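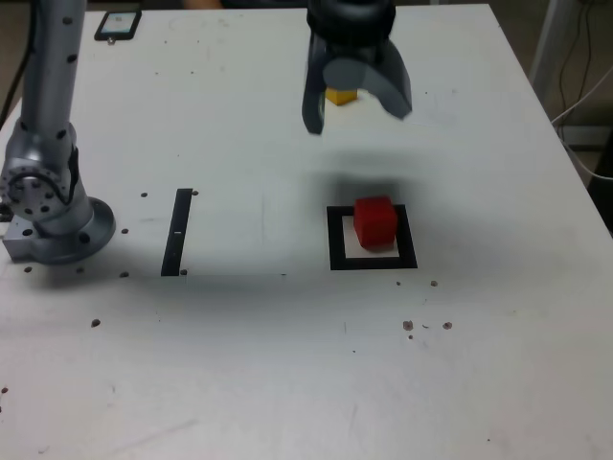 *by Anežka Sokol | Stendmont kitchen & workshop notes | July 4, 2025*

Scuffs on white tops. Quick one today, guests coming at 6.

Start with the dumbest thing. Dish soap, warm water, soft cloth. Gets more off than you'd think. Dry it right away or you get streaks.

Gray rub marks: baking soda paste, let it sit 7 minutes, wipe in circles. Don't scrub hard, dulls the shine.

Marker or pen: rubbing alcohol on a cotton ball. Test a corner first. I didnt, in April, on the pantry shelf. Cloudy patch forever.

Small holes:

- vacuum out the crumbs and dust, toothpick for the stubborn bits
- white filler, 2 thin coats, not one fat one
- scrape flush with an old card
- 400 grit once it's hard, light hand

Filler always dries a bit yellower than the lid says. Miroslava Vávra mixes in a drop of leftover wall paint, looks much better than mine.

Melamine sponges: ok on matte, no good on gloss. They're sandpaper basicaly.

Felt pads under anything heavy, the stick-on ones fall off by winter so get the kind with a nail if the feet are wood.

Burn rings next week, still trying stuff on the old bench.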